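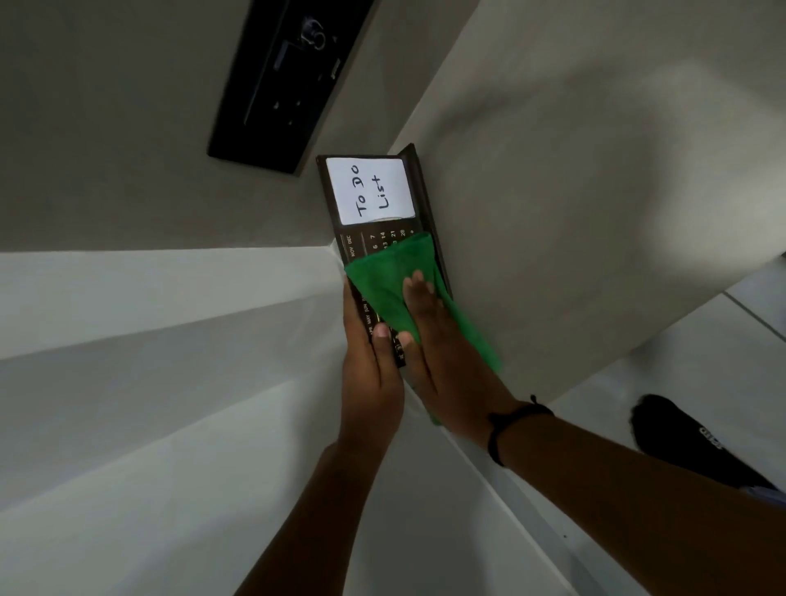 Dusting is my favorite unit in the whole course, and we finally get to do it properly today! Big surfaces are easy. The desk itself, a shelf, a windowsill, you could do those half asleep. Small upright things are where the skill comes in, so we start with a desk calendar. One hand holds the lower end, the other wipes with the green microfiber, and the cloth goes right over the face below the printed dates. Watch the card at the top, the one that says "To Do List" in marker. Go gently around handwriting until you know what kind of ink it is (test a corner!).

Housekeeping Basics, Flullholm Evening School
Handout 5: Desks and the things on them

Before you start
Cloth folded in quarters, so you have plenty of clean sides. Swap sides as soon as one looks gray. Almost everyone waits too long on this.

Order of work
Lift each item, wipe it in your hand, set it on the chair. Then do the desk, back to front. Then put everything back where it was, and I do mean exactly where it was. People love their desks a certain way.

Edges and rims
Raised rims are dust magnets, and such fun to get clean. Push a fingertip into the cloth and run it along the inside corner. Dry first. If dust is still clinging, dampen one corner of the cloth and go again, lightly.

Washing the cloths
Warm water, no fabric softener, air dry. Keep the desk cloths away from the kitchen ones.

For next time
Pick one desk at home and give it about 19 minutes. Bring your notes, plus a lamp or a pen cup if you have one that needs work. We meet in the Vundum room again.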